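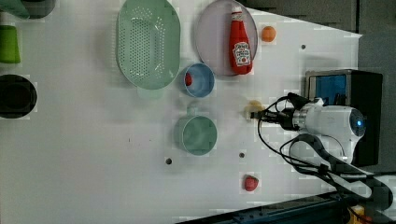 A green colander, a lavender plate and a ketchup bottle on a white tabletop.

Stop paying project managers by the meeting

2025-10-28

Most office fit-outs that run late do so for dull reasons. A door schedule is issued twice with different numbers on it. The landlord's engineer wants a drawing that the tenant's engineer thinks he already sent. I have worked on the client side of construction projects for long enough to have sat through plenty of these, and I have come to think that the way we buy project management makes them worse.

The usual fee proposal lists a monthly sum, a number of site visits and a number of progress meetings. The client compares three of these and picks the one in the middle. What gets bought is attendance. Once the contract is signed, the project manager's duty is to turn up, chair, and send out minutes.

Take the Urnska building, where the tenant was moving 205 desks onto two floors. The project manager was competent and the reports came on time. The action list that was handed to me in March had 728 lines on it, and almost 205 of them were marked "ongoing" with no date. Every one had been read out at a meeting. The kitchen on the upper floor was waiting on a decision about a drain that two firms each believed belonged to the other, and it stayed on the list under both of their names until the floor finish had already gone down.

I don't blame the person running the meeting. The appointment gave no authority to settle the point. It could be raised, recorded and carried forward, and it was.

Flesotitz, a smaller job with a more nervous client, went the other way. The project manager there had written permission to decide any question worth less than a fixed amount, and to tell the client afterward. Meetings were short and some were canceled. The client complained at first that there was less paper to read. The building opened on the date in the contract, with the usual snags in the ceilings and one lift that needed a second inspection.

Lawyers tend to dislike this arrangement. They say it blurs who carries the risk, and they have a point on large schemes such as Skurkusden, where a public funder has to approve changes. Even there, a limit could be set low and still clear most of the list. Insurers will want to see the limit in writing, and so should everyone else.

Consultants have their own objection. A firm like Ferraro can price attendance to the hour, but it can't easily price responsibility for a wrong call. The fee would have to go up. I would pay it, and I would take the money out of the reporting budget, where nearly every client I know is paying for pages that go unread.

Clients who are writing a brief this winter should start with the decisions. List the kinds of question the project manager may answer alone, put a figure against them, and ask for prices on that basis. The meeting schedule can go in an appendix.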